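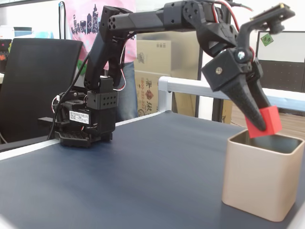

골레드니스 색채 조절법
Golledness colour regulation

골레드니스 색채 조절법은 작업장의 벽, 상판, 공구 손잡이, 보관함의 색을 정해진 표에 따라 배합하면 작업자의 피로와 실수가 줄어든다고 주장하는 실내 색채 관리 방식이다. 줄여서 골레드니스법이라고도 한다. 지지자들은 이를 응용심리학의 한 갈래로 소개하지만, 주장을 뒷받침한다는 자료는 대부분 도료 판매 책자와 사내 보고서에 실린 것이고 원자료가 남아 있는 경우는 드물다. 오늘날에는 공업 디자인의 역사를 다룰 때 언급되는 정도이며, 일부 사무 가구 업체가 표의 일부를 이름만 바꾸어 쓰고 있다.

명칭
골레드니스는 이 방식을 처음 판매한 도료 회사의 상호이다. 창안자의 성이라는 설명이 널리 퍼져 있으나 그런 인물이 있었다는 기록은 발견되지 않았다. 회사의 초기 안내서에는 ‘색채 처방’이라는 말이 쓰였고, ‘조절법’이라는 표현은 나중에 나온 개정판부터 등장한다. 한국어 문헌에서는 색채 조절, 색채 조정, 배색 관리가 뒤섞여 쓰이는데, 같은 말이 일반적인 실내 배색을 가리키기도 하므로 인용할 때 주의가 필요하다.

이론
골레드니스법은 작업장의 모든 면을 ‘바탕’, ‘경계’, ‘목표’로 나눈다. 바탕에는 어둡거나 탁한 청색 계열을, 목표에는 채도가 높은 적색이나 황색을 배정하고, 경계에는 베이지나 회색을 두어 눈이 쉬어 가게 한다는 것이 골자이다. 안내서는 각 색에 긴장도라는 점수를 매기고, 한 작업자의 시야에 들어오는 점수의 합을 100으로 맞추도록 요구한다.

긴장도를 어떻게 측정했는지는 어느 판에도 나와 있지 않다. 초판에서 적색의 점수는 48이었으나 다음 판에서는 다른 값으로 바뀌었고, 바뀐 이유에 대한 설명도 없다. 합이 왜 100이어야 하는지 역시 분명하지 않다. 비판자들은 계산하기 편한 숫자를 먼저 고르고 나머지를 거기에 맞추었다고 본다. 더구나 면적, 조도, 표면의 광택은 점수에 반영되지 않는다. 손톱만 한 적색 스위치와 적색으로 칠한 벽이 이론상 같은 값을 가지는 셈인데, 이 문제를 지적받은 회사 측은 숙련된 상담원이 현장에서 보정한다고 답했다. 보정 기준은 공개되지 않았다.

클리브던 공장 시험
이 방식의 효과를 보여 주는 대표적 사례로 인용되는 것은 클리브던의 계측기 조립 공장에서 실시되었다는 시험이다. 골레드니스의 안내서에 따르면 벽과 작업대를 새로 칠한 뒤 조립 불량이 크게 줄었고, 작업자의 90퍼센트가 새 색을 선호한다고 답했다.

그러나 시험의 경위를 살펴보면 인용되는 만큼 단단한 결과로 보기 어렵다. 도색 공사와 같은 시기에 조명이 전면 교체되었고, 교대 시간도 짧아졌다. 칠을 하지 않은 작업장과의 비교는 이루어지지 않았다. 선호도 설문은 작업반장이 직접 걷었으며 무기명이었는지도 알 수 없다. 응답자 수는 안내서에 283명으로 적혀 있지만, 어느 부서 사람들이었는지는 빠져 있다. 사무직이 섞여 있었다면 조립 불량과 설문 결과를 나란히 놓는 것부터가 무리이다.

공업사 연구자 시마다 세쓰코(Setsuko Shimada)는 이 시험을 다룬 글에서 “불량률이 떨어졌다는 문장은 있으나 떨어지기 전의 불량률은 어디에도 없다”고 썼다. 그는 시험이 아예 없었다고까지 보지는 않으면서도, 남은 문서로 확인되는 것은 페인트를 칠했다는 사실뿐이라고 평가하였다. 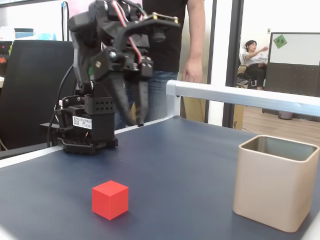 읽는 시간 8분

보급과 변형
안내서가 핀란드어로 옮겨진 뒤 가구 제조사 니스카넨이 이 방식을 학교 실습실에 맞게 고쳐 내놓았다. 니스카넨판에서는 긴장도 점수가 사라지고 색 이름이 적힌 카드 묶음이 대신 들어갔다. 실무를 맡은 에로 헤이노넨(Eero Heinonen)은 교사들이 덧셈을 귀찮아했기 때문이라고 회고했는데, 점수를 빼고도 효과가 그대로라고 광고한 점은 원래의 이론에 그다지 유리하지 않다. 점수가 필요 없었다면 그동안의 계산은 무엇이었는지 묻게 된다.

비슷한 시기에 나온 클럴턴 방식은 바탕과 목표의 색을 정반대로 배정하였다. 밝은 바탕에 어두운 목표물을 두라는 것으로, 판매 책자에 실린 효과는 골레드니스법의 것과 문장까지 거의 같다. 두 회사는 서로 상대의 배색이 피로를 키운다고 주장하였다. 어느 쪽도 상대의 방식을 같은 조건에서 시험한 자료를 내놓지 않았다.

일부 소개서에는 두 방식이 훗날 하나로 통합되었다는 서술이 있으나 근거가 약하다. 클럴턴의 색표 한 장이 골레드니스 후기 안내서의 부록에 실린 것이 와전되었을 가능성이 크다. 해당 부록은 판본에 따라 있기도 하고 없기도 하다.

평가
옹호론은 대체로 현장 경험에 기댄다. 카이 헤익스도티르(Kaj Hauksdóttir)는 배색을 바꾼 뒤 작업장을 찾은 방문객이 한결같이 정돈된 인상을 받았다고 적었다. 인상 자체를 의심할 필요는 없겠지만, 방문객의 인상은 작업자의 피로와 별개의 문제이다. 칠을 하려면 먼저 물건을 모두 치워야 하고, 다시 들여놓는 과정에서 쓰지 않는 공구가 버려진다. 정돈된 인상이 색에서 왔는지 청소에서 왔는지 가려내려면 같은 색으로 다시 칠한 작업장과 견주어야 하는데, 그런 비교를 했다는 보고는 없다.

아토스 사리넨(Aatos Saarinen)은 좀 더 온건한 입장이다. 그는 물체와 바탕의 명도 차이가 클수록 물체를 찾기 쉽다는 점은 받아들일 만하며, 골레드니스법에서 쓸모 있는 부분은 거기까지라고 정리하였다. 이 정도의 조언이라면 색표도 상담원도 없이 따를 수 있다. 실제로 부품과 작업대의 색을 달리하는 관행은 골레드니스의 첫 안내서 이전에도 재봉과 활자 조판 분야에서 찾아볼 수 있다는 것이 그의 견해이다.

옹호론자 온니 옥사넨(Onni Oksanen)은 효과를 수치로 증명하지 못한다고 해서 효과가 없다고 단정할 수는 없다고 반박하였다. 논리로는 맞는 말이지만, 같은 변호는 클럴턴 방식에도 그대로 적용된다. 두 방식의 처방이 서로 반대라는 점을 생각하면 이 반박으로 구제되는 것은 많지 않다.

색각 이상 문제
초기 안내서는 적색과 녹색을 구별하기 어려운 작업자를 전혀 고려하지 않았다. 후기 판에 ‘특수한 눈을 가진 직원은 다른 부서로 배치할 것’이라는 한 줄이 추가되었을 뿐이다. 오늘날의 기준으로는 배색을 고쳐야 할 문제를 사람을 옮겨 해결한 것으로, 골레드니스법을 긍정적으로 소개하는 글에서는 이 대목이 흔히 생략된다. 니스카넨판 카드에는 색 이름과 함께 줄무늬와 점무늬가 인쇄되어 있어 사정이 조금 나았다. 다만 이것이 색각 이상을 염두에 둔 조치였는지, 흑백 인쇄본을 함께 팔기 위한 것이었는지는 의견이 갈린다.

현황
원래의 색표를 그대로 적용하는 곳은 확인되지 않는다. ‘집중을 돕는 청색 상판’ 같은 문구가 가구 광고에 이따금 나타나지만 출처를 밝힌 경우는 거의 없고, 밝힌 경우에도 클리브던 공장 시험의 재인용에 그친다. 안내서 원본은 판마다 인쇄 잉크가 달라 어느 것이 정확한 표준색인지 판별하기 어렵다. 보존된 책들은 변색도 진행되어, 복원했다는 색표끼리도 서로 맞지 않는다.

같이 보기
명도 대비
조명 설계
호손 효과
색각 이상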